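Cladico 429 – Guide de mise en route
Section 4 : Remplir, trier et reprendre les barres dans le bac

Votre bac est posé, vissé, de niveau ? Alors on passe à la partie la plus agréable : y mettre les barres ! Cette section vaut pour le bac en tôle à parois inclinées et pour les deux séries de barres du coffret Tarar, les rouge-brun et les vert foncé. Comptez 60 minutes la première fois, en prenant votre temps (et prenez-le, c'est là qu'on apprend à connaître son bac).

4.1 Avant de commencer

1. Passez un chiffon sec sur le fond. Les rayures blanchâtres qui s'y forment à l'usage n'ont aucune incidence sur le tri, inutile de chercher à les polir.
2. Vérifiez que les petits trous du fond sont dégagés. Un copeau coincé là, et la barre qui vient dessus bascule toujours du mauvais côté.
3. Passez la main gantée le long des arêtes supérieures. Si vous sentez une bavure, un coup de lime douce suffit.

ATTENTION : les bords de la tôle coupent. Gardez les gants pendant toute la section 4, y compris pour le nettoyage.

4.2 Premier remplissage

4. Commencez avec peu de barres, des deux couleurs. On a très envie de vider le coffret d'un coup, mais un bac peu garni montre beaucoup mieux comment les pièces se placent.
5. Déposez-les à la main, près du fond. Lâchées de haut, elles s'abîment aux angles.
6. Ne les alignez pas ! Une barre en diagonale, une autre presque à l'horizontale, une troisième seule dans son coin : c'est exactement ce qu'on veut pour un exercice de tri.
7. Placez au moins une barre verte contre le pied d'une paroi, puis une autre collée le long d'une rouge-brun. Ce sont les deux positions les plus intéressantes à reprendre.
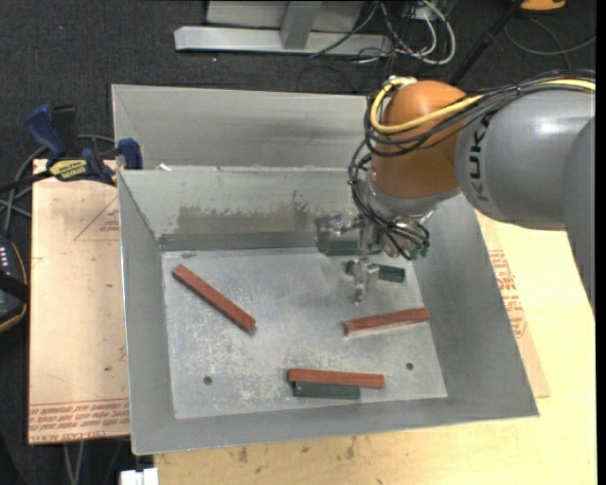
Une remarque reçue de l'atelier de Drullenstead après la première édition de ce guide : les barres accolées devraient venir bien plus tôt dans l'apprentissage, car c'est sur elles qu'on perd le plus de temps, et une matinée passée uniquement sur ce cas leur a fait gagner toute la suite. Nous avons donc remonté ce point à l'étape 7, et franchement, quelle bonne idée.

4.3 Reprise et tri

8. Sortez d'abord les barres isolées. Elles libèrent de la place autour des autres.
9. Pour deux barres accolées, écartez la plus courte par son extrémité avant de saisir la longue.
10. Pour une barre appuyée contre une paroi, ramenez-la vers le centre. La pente aide beaucoup, profitez-en !
11. Rangez les rouge-brun et les vertes sur deux plateaux Zandunham séparés, toutes dans le même sens.

Note : le plateau porte la référence 537 gravée au revers. L'ancien modèle convient aussi, mais ses rainures sont plus étroites et les barres y entrent en forçant un peu.

4.4 Entretien

12. Tous les 200 remplissages, videz complètement le bac et resserrez les vis du socle.
13. Essuyez les barres avant de les remettre dans le coffret, couvercle entrouvert jusqu'au lendemain matin.

La section 5 traite du mélange de barres de longueurs différentes.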